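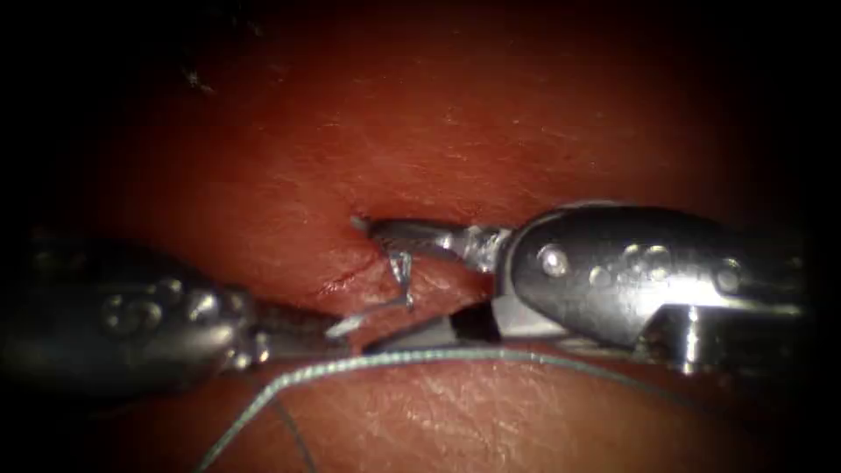

How to get your band on the Tallumby new acts stage

Applications open in March. Quick version, becuase I keep getting asked.

1. Pick two songs. Best one first. Bookers get 800 entries for 14 slots, most get one minute of listening.

2. Live video, one song, single take. Phone is fine. Prop it by the mixing desk, not next to the drummer.

3. Bio – 100 words max. Where you're from, what you sound like, last three gigs. No life story.

4. Stage plot. Who stands where, how many mics, DI or amp. Draw it by hand if you have to.

5. Fill in the form. Save your answers somewhere else first, it times out. Lost mine twice.

Then wait. Don't email them weekly.

If you get a yes:

Reply same day. Set is 25 minutes including line check, so plan for 20. Load in is by the Prustatby road gate – the Pevville side is public only and they will turn your van round. Bring spare strings, spare fuses, your own drum breakables. Merch table is free but you have to ask for it on teh form.

Got a no? Same form works for the winter all-dayer.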